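4. Recording the Cup Task

By now you should have the Kundasura rig powered up, the arms homed and both kinds of view coming through to the recording computer. If any of that is still giving you trouble, please go back to Section 3 before you start here. We have all tried to push on with one camera dropping out now and again, and we have all ended up throwing the morning's work away.

The cup task is the first one we ask new groups to record. It's small, it can be repeated for as long as your patience holds, and it shows up most of the faults in a setup early on. An operator guides the arm to a cup, closes the hand on it, lifts it, and carries it to wherever you've chosen as the target. The policy is then trained on the wrist view and the head view together, along with the joint positions. You will want 100 good episodes before you train anything. You can get a sense of things from fewer, but please don't report numbers from them.

4.1 Before the first episode

1. Pick one cup and stay with it for the whole set. A plain one with an open top and no handle is easiest.

2. Choose the target and write down what it is, in words a stranger could follow. "Upper rack, left side" is fine. "The usual spot" has caused us a good deal of grief.

3. Open the Akanda recorder and check that the wrist and head streams show the same clock. If they differ by more than 2 frames, restart the recorder and look again.

4. Move the arm slowly through the whole reach, with the hand open, and watch the cables as you go. They should hang loosely enough to follow the wrist all the way around, and never come near the fingers.

5. Do a practice lift and stop with the cup in the air. Look at the wrist view first, then the head view, and take your time over it.

CAUTION: Keep one hand near the stop button whenever the arms are live, and make sure anyone working nearby knows you're about to begin. A quiet word is enough, but do say it every time.

Note: The two views will disagree about what matters, and that's really the heart of the method. Close in, contact fills nearly everything and the room hardly counts. From the head you get the arm, the cup and a great deal of room besides. 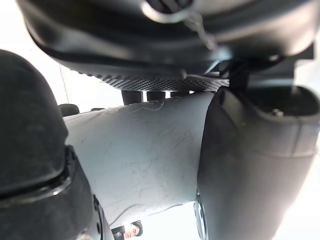
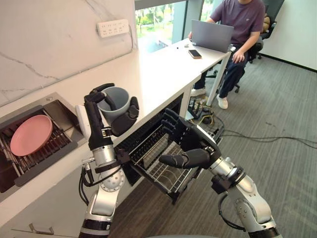
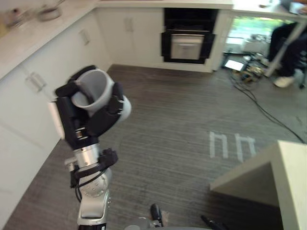

Saskia Gilchrist objects that this makes the head view sound like the poor relation. In her runs at Atbridge, she writes, the policy trained without it closed on the cup very nicely and then had no idea where to take it, and she would sooner lose the wrist stream for an afternoon than the head one. We take the point. For carrying and placing, the head view does most of the work, so please treat a fault in either stream as a reason to stop.

4.2 Recording

6. Set the cup at its starting place, bring the arm to the rest pose, and press Record. Wait until the recorder shows its green bar before you move.

7. Reach, close and lift at an even pace. There's no need to be elegant about it! Small corrections are welcome in the data, and a grasp that gets nudged straight on the way up is often more useful than a perfect one.

8. Pause for a moment once the cup is up, then carry it to the target and open the hand fully before you draw back.

9. Press Save or Discard right away. If the cup slips, save the episode and mark it "slip". If you simply lost your concentration, discard it and have a drink of water.

10. After every 12 episodes, change the starting place of the cup and turn the head camera's exposure check on for one episode. Windows are the usual culprit here, and a view that was fine at nine in the morning can be quite washed out by noon.

11. Take a proper break after each block. Tired operators drift toward one way of closing the hand, and the policy picks it up faithfully.

4.3 Checking what you have

12. Play back 5 episodes from each block with both views side by side. In the wrist view, look for the moment the fingers meet the cup. In the head view, check that the cup stays visible for most of the carry.

13. Run the Penano checker over the whole folder. It flags gaps in the streams and episodes that end too soon. On our own first set it flagged over a third, nearly all of them from stopping the recording before the hand had opened.

14. Record replacements for anything flagged, using the same cup and the same target, and give them new episode numbers. Leave the old ones where they are, with the flag on.

Once the checker comes back clean, copy the folder to the training machine and continue with Section 5.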